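FOR IMMEDIATE RELEASE

Cunutside announces Skatetti Open, first ranked season for the Dedix card game

Cunutside, the store and play space behind the Dedix trading card game, is putting on a proper ranked season. Called the Skatetti Open. Sign-up opens in March, first round pairings go up the same evening.

Short version: 132 seats, 10 rounds of Swiss, then a cut to top eight. Best of three all the way through. Decklists due before round one, no exceptions this time.

The Open replaces the old casual league, which ran on paper slips and a shared spreadsheet and had gotten too big for either. Players asked for real standings, real tiebreakers and a list of what is and isn't legal. So that is what's coming.

Format

Constructed, 60 card main deck, 12 card side. All Dedix sets up to and including Eklund are legal. That puts the full card pool at 1655 cards, counting reprints once. Promo versions are fine as long as the text matches the regular printing. Foils too, if they lie flat. Warped cards get swapped or sleeved over at deck check, and a judge's call on that is final.

Sleeves required. Opaque backs, one color, no mixing old and new from the same pack. We had trouble with this in the last league and lost most of a round to it.

Restricted list

Two changes from league rules. Harbor Toll goes from three copies to 2. Slow Lantern comes off the list completly, back to three. Toll decks took up far too much of the top tables last season and the mirror match runs long, long enough that rounds were going to time on turn four. Cutting one copy should slow the opening draw without killing the deck. Lantern was limited before Eklund came out and the new set has plenty of answers to it. If it gets out of hand it goes back on, midseason if needed.

Nothing banned outright. Discard combo players can relax, for now.

Rounds and time

50 minutes on the clock, then three extra turns. No slow play warnings carry over between rounds but two in the same match is a game loss. Draws count for one point, wins for three. Intentional draws allowed only in the final Swiss round. Tiebreakers are opponents' match win percentage first, then game win percentage.

The rounds are split over several evenings, so missing one is not the end of it. A player who can't make a round takes a bye loss and stays in. Miss three and the seat goes to the waiting list. Doors at 5:30 pm, pairings at 6, and latecomers get a game loss at ten past.

What players get

Entry includes one Eklund booster per round played and an alternate art Tidewarden at check in. Top eight players get a playmat with the Skatetti logo, the teal one, and store credit on a sliding scale. Full prize table is on the sign-up page. The winner also gets to pick the art treatment for next season's check-in promo, from a short set of sketches. There is a separate prize for the highest finish with a deck that runs no Eklund cards, since a lot of the regulars still play the older river builds and they deserve something to shoot for.

Side events

Drafts will fire all evening for anyone knocked out or just hanging around. Eight to a pod, three packs each, keep what you pick. Sealed on the last night only. Trade tables are open to everyone, entry or not, but no trading at tables while matches are in progress, it distracts people and the judges have enough to do.

New players are welcome in the side events and can borrow a starter deck at the counter. The Open itself assumes you know the rules, including the Eklund timing changes. The updated rulebook is free to download and there are a few printed copies at the store. Read the page on chained responses, please. Most judge calls in the test events were about that page.

Decklists and coverage

Every top eight list will be posted after the final, with the full breakdown of what was played in the Swiss. Expect round by round results the morning after. Lists stay hidden until the cut so no one gets scouted in round four by somebody reading the web site on their phone.

In early testing the field was more mixed than we expected. Toll still on top, then Orchard ramp, then a bunch of midrange piles with very little in common. Side decks were heavy on relic removal. Whether that holds with Lantern at three is anyones guess.

How to enter

Sign up at the Cunutside counter or through the store's event page. Seats are first come, first served, and the waiting list opens when they're gone. Refunds up to the day before round one. After that the fee can be moved to a side event but not paid back.

Press and stream requests: ask at the counter or use the contact form, subject line Skatetti. 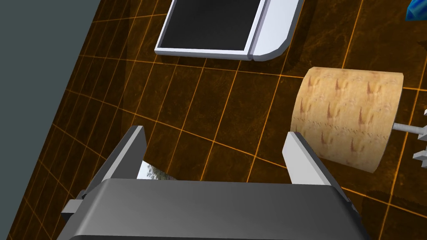
Stream requests need to be in a week before round one, table space by the feature match area is tight.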